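Cómo medir y marcar sobre una mesa sin equivocarse

Medir parece lo más fácil de cualquier trabajo en casa, y es donde se estropea más material. Un estante cortado tres milímetros corto no tiene arreglo, y una funda mal marcada acaba en la bolsa de los retales. Estos consejos sirven para una mesa de escritorio, de cocina o de taller, y casi todos se aplican con lo que ya hay en el cajón.

La mesa

Antes de sacar la regla conviene despejar la superficie y pasar un paño seco. Una miga o una viruta bajo el papel levanta el borde y la línea sale torcida. Si la mesa tiene las esquinas redondeadas, no use el canto como escuadra cerca de ellas: el tramo recto empieza más adentro de lo que parece. Apoye la pieza en la parte central del lado largo y compruebe el ángulo con una escuadra de verdad.

Los tableros con pasacables piden otra precaución. El agujero queda casi siempre cerca del borde del fondo y traga tornillos, puntas de lápiz y gomas. Mientras se trabaja se puede tapar con cinta de carrocero, que sale después sin dejar resto si no se tiene puesta más de una tarde.

La regla

Las reglas de plástico transparente son cómodas porque dejan ver la línea que hay debajo. Su defecto es que desaparecen sobre la madera clara. Uno aparta el papel, deja la regla en la mesa y a los dos minutos la está buscando en el suelo.

Hay varias maneras de evitarlo. La más sencilla es pegar una tira estrecha de cinta de color en la cara superior, en el borde que no lleva marcas. También funciona repasar las divisiones con rotulador permanente negro y limpiar enseguida el sobrante con un paño: la tinta se queda en las ranuras, siempre que las marcas estén grabadas. Si están solo impresas, el rotulador las emborrona y hay que conformarse con la cinta.

Para leerla bien, ponga el ojo en vertical sobre la marca. Con una regla gruesa, mirar de lado desplaza la lectura casi un milímetro. Si el cero está gastado, empiece en el uno y reste después; apúntelo en el papel antes de medir, no al final.

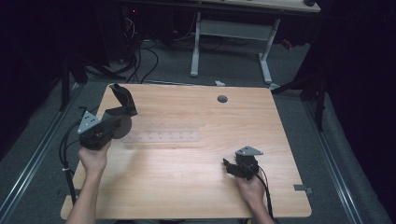 Maribeth Pangilinan comenta que en su casa la cinta acababa siempre despegada y que ahora guarda una cartulina negra junto a la regla. La extiende sobre la mesa, mide encima y las marcas se leen sin encender la lámpara. Añade que la cartulina debe ser mate, porque la brillante devuelve la luz de la ventana.

Es una buena solución para piezas pequeñas. Para las grandes sirve una base de corte oscura; la que usamos aquí es una Kumholm de 56 centímetros de largo y lleva años en el mismo sitio. Las bases de corte se guardan planas. Enrolladas cogen forma y luego no hay manera de que asienten.

Marcar

— Use un lápiz duro y bien afilado. El blando deja una línea ancha y después no se sabe por qué lado cortar.
— Marque con una V pequeña, con la punta en la medida exacta. Un punto se pierde y una raya suelta se inclina.
— Raye con unas equis la parte que sobra.
— En tela, tiza de sastre o jaboncillo, probados antes en una esquina.

Cuando haya que repetir una medida muchas veces, haga una plantilla de cartón y deje la regla a un lado. Si va a colocar tiradores cada 40 centímetros, por ejemplo, una tira cortada a ese largo evita leer la escala en cada puerta. Escriba la medida en la propia plantilla y guárdela con el resto: dentro de un año no recordará para qué era.

Que no se mueva

Una regla lisa resbala sobre un tablero liso. Dos trocitos de lija fina pegados por debajo, con el grano hacia abajo, la sujetan sobre papel y cartón. Sobre la mesa desnuda es mejor la goma, que no raya: valen unos recortes de guante de fregar viejo. Al cortar con cúter, cambie la regla de plástico por una metálica. La hoja muerde el plástico y el canto queda inservible para trazar.

Los cables que cuelgan del borde también arrastran cosas. Recójalos con una brida o una tira de velcro antes de empezar y déjelos caer por el lado contrario a la mano con la que traza.

Limpieza y guardado

Agua tibia y una gota de jabón, sin estropajo. El alcohol borra las marcas impresas de muchas reglas y vuelve mate el plástico. Se seca con un paño y se guarda plana o colgada del agujero, lejos del radiador.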